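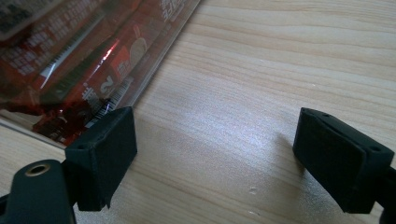 I have been after a decent sweet dispenser for longer than I care to admit. My sister-in-law keeps a lovely big glass jar on her sideboard, and every time we visit, the children go in up to the elbow and come out with three of everything, and I come home thinking there must be a tidier way of going about it. We get through a fair bit of confectionery in this house, mostly bought from Lü, the little grocer by the station, and it all comes in packets that won't stand up or stack. The clear plastic ones with a red printed card inside are the worst of the lot for me, all shine and slippery edges, and they look a bit of a mess left out on a nice pale table. So in May I finally treated myself to the Vellow acrylic sweet box, and I've been living with it long enough now to have opinions.

I ordered from Pendbridge, who were very pleasant on the phone when I rang to ask about the measurements (I'd already measured the shelf twice, but you do like to hear it from a person). It came well wrapped, with a folded sheet of instructions that I read over a cup of tea and have since put somewhere safe and lost. My order number was 3439, which I remember only because I had to read it out so many times to the delivery driver!

First impressions were good. The acrylic is properly clear and the joins are neat, and it feels steadier than I expected for something so upright. I gave it a wash in warm soapy water and dried it with a soft cloth, and I'd urge you to do the same and keep well away from the scratchy side of the sponge. I learned that one on a cake dome years ago.
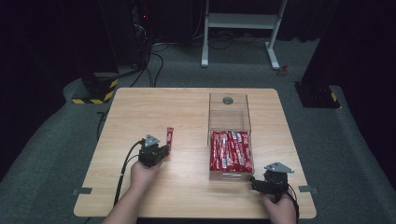 Filling it took a bit of practice. My friend Hongmei Duan, who is far more patient than I am, suggested sticking to one sort of sweet at a time, and she was quite right, as my first go with a mixture of toffees and jellies jammed solid. Slim wrapped sticks suit it beautifully. The red ones with the white lettering pack into the lower compartment standing up, some of them leaning a little, and the colour shows through the clear walls in a way that cheers up the whole table. I don't try to get them perfectly straight any more. Life is short, and they find their own level once you've taken a few.

I do have grumbles. Fingerprints are the main one, and if you have small people about you will be wiping it most evenings. It's also tall for what it holds, so do check your cupboard before you buy, and I'd have liked the instructions to say more about cleaning the corners, which I end up doing with a cotton bud.

I looked at the Fanerent one as well, a squat wooden thing with a drawer, and it's handsome, but you can't see when it's running low and I know I'd forget to top it up. The Vellow has a 12 month guarantee too, which helped me decide.

Would I buy it again? Yes, and I've nearly talked my sister-in-law into one for Christmas, though she says she's fond of her jar.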